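Subject: Re: [equipment-planning] how many hand-held grippers do we want to buy?

On the list this morning, the Haledell group wrote:
> Before we put in an order with Follosora, does anyone have a feel for
> finger pad costs? The quote has spare pads at 115 a set and we have
> no idea how many to budget for.

Hi all,

We went through this in November with the Ranov order, so I'm happy to share! We put down 2 sets per gripper for the year and I'd do the same again — pads were the one line we didn't have to argue over. Shipping was another story (77 for a box I could carry under one arm).

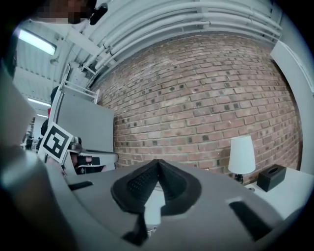
Black finger pad up close, with a second gripper and a marker card over on the left.

Do ask for the pads and the grippers on separate lines, so you can reorder without a whole new approval. And leave something for mounts and printed markers. We forgot those completely and had to go back for another 192, which was no fun.

Can send our spreadsheet if you want it — it's messy, but the totals add up.

Tshabalala lab, equipment desk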